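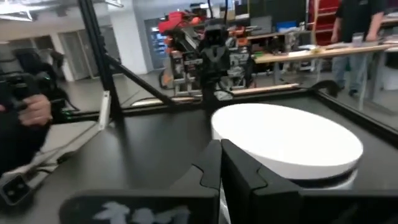
Which take of the slow air goes on the record, the first or the last? The first one, with the accordion a little behind the fiddle, and I will stop changing my mind.

February, notes after the evening mixing.

Listened to all the Ornitach tracks again in the order Macarena wants. Her order starts with the Dalgleish reel, then the two waltzes, and the slow air comes fourth. I had it at the end. With her order the air has more space, and the listener is not tired yet when it arrives. I agree with her now, but the gap before it must be longer. I put 2 seconds and it still feels short.

Reel: the foot tapping is too loud in the left side. Cut everything under 100 Hz on the foot microphone and brought it down a bit. Better on the speakers. On headphones I am not sure, to check in the morning with fresh ears.

Second waltz: there is a harsh place in the fiddle near 3,000 Hz when she plays on the top string. I made a narrow cut there, only for the B part. Macarena Benítez heard it and said it was "less her", so I gave back half of it.

The Parkent song still has no good ending. We have 10 takes and in every one the guitar stops before the voice, or the voice goes on too long. I tried to join the ending of take 6 to take 3. The tempo is near but the tuning is not the same, the guitar was tuned again between them. Leave it.

To do:
write to Zirnadden about the sleeve notes, they have the old title for track five
send rough mixes to the band, without the Parkent song
new strings for the studio guitar before the next session
ask who has the lyrics with the corrected third verse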